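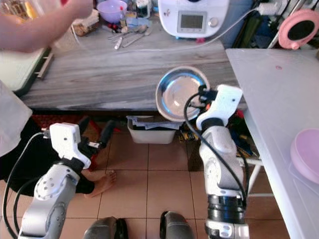 Marble has been admired for so long that most of the marble sold to the public now isn't marble. Quarries still cut the real thing, and people with strong floors and patient bank managers still buy it, but for every slab that came out of a hillside there is a great deal more that came out of a press, a mould or a printer. Customers know this perfectly well and mostly don't mind. A grey and white marble-patterned countertop like the one at the head of the chapter tells you what its owner wanted to look at while doing the washing-up. It doesn't tell you what the top is made of, what it weighs, or what will happen to it when a cut lemon is left on it overnight. Those are the questions a fitter gets asked, usually after the lemon, and they are the business of Chapter 11.

In Chapter 10 we dealt with cupboards, which have the decency to be hidden behind doors. Worktops have no such luck. They are leaned on, sat on, chopped on (against all advice) and used as a parking place for hot pans, and they are expected to look on the day the house is sold much as they did on the day they were fitted. No single material does all of this well. The trade survives by offering several that each do some of it, and by giving them all the same veins.

What you should be able to do by the end

By the time you reach the exercises you should be able to name the common worktop materials from a sawn edge, explain to a customer why one stains and another scorches, choose a suitable support for each, and read a supplier's care sheet without believing all of it. You will also be able to spoil dinner parties by looking underneath your host's kitchen counter. Try to wait until the pudding.

11.1 Real stone

Marble is limestone that has been through a bad time. Heat and pressure deep underground have recrystallised it, and whatever clay or other impurities were present in the original rock have been smeared out into the veins that everybody pays for. Chemically it is still mostly calcium carbonate, the same stuff as blackboard chalk used to be, and it behaves accordingly. Acids attack it. Vinegar, wine, lemon juice and a fair number of bathroom cleaners will eat away the polish and leave a dull patch known as an etch mark.

An etch mark is not a stain, and the difference matters more than any other point in this section. A stain is something that has soaked in and may be coaxed out. An etch is a place where some of the stone has gone. You can't clean it away, for the same reason you can't clean away a pothole. It has to be polished out, which means taking the surrounding surface down to meet it.

Sealers cause a lot of unhappiness here. A penetrating sealer slows down liquids on their way into the pores and so helps with stains. It does next to nothing about etching. Customers hear the word "sealed" and picture a sheet of glass. Put them right before the sale, in writing, and keep a copy.

Granite is sold from the same yards and often by the same people, but it's a different sort of rock, built largely of quartz and feldspar, and household acids barely trouble it. It is also harder than marble and will blunt a kitchen knife quite cheerfully. The yard sense of the word is broad. Several dark stones sold as granite would make a geologist leave the room, and it's worth asking for a test piece before you promise anything.

11.2 Stone with help

Engineered quartz is made from crushed mineral held together with resin, pressed into slabs and cured. The mineral part doesn't care about lemons. The resin doesn't care much about lemons either, but it has firm opinions about heat, and a pan straight from the hob may scorch or discolour it for good. Here, then, is the reverse of the marble problem, and a customer who has lived with one will look after the other in exactly the wrong way.

Solid surface goes further down the same road, with more resin and a finer filler. It can be joined with hardly a visible seam and sanded when scratched, and it feels warm to the hand, which some people love and others find slightly sinister in something pretending to be a mountain.

11.3 Stone in name

Laminate is paper. Saying so in a showroom is considered poor form, but there it is: layers of paper soaked in resin, pressed hard under heat, with the pattern printed on a sheet near the top and a clear wearing layer over it. The whole is then glued to a board. The face is tougher than its reputation. The board is usually where the trouble starts, because water gets in at an unsealed cut-out and the chipboard swells like a biscuit in tea.

Printed patterns have a tell. They repeat. Stand back from a long run and look for the same vein turning up twice, pointing the same way. Better printers stretch the repeat until it is longer than most kitchens, so its absence proves nothing. The underside and the raw edge are far more honest witnesses.

Case for discussion: the Brustier flats

Keep the following case by you as you read, as we return to it in every section. A block of 134 flats at Brustier was to be fitted with worktops in one marble pattern throughout. Obeidat, the main contractor, had priced for laminate. The developer's brochure said "marble finish". Tundetti supplied the boards, and Undex cut and fitted them. Within a year 30 of the flats had reported swelling beside the sink, and several of the owners were also surprised to learn that they did not own any marble.

Before going on, write down which of the firms you would telephone first, and what you would ask to see when you got there. Keep the paper. You will probably want to change your answer after 11.6, where we take the sink out.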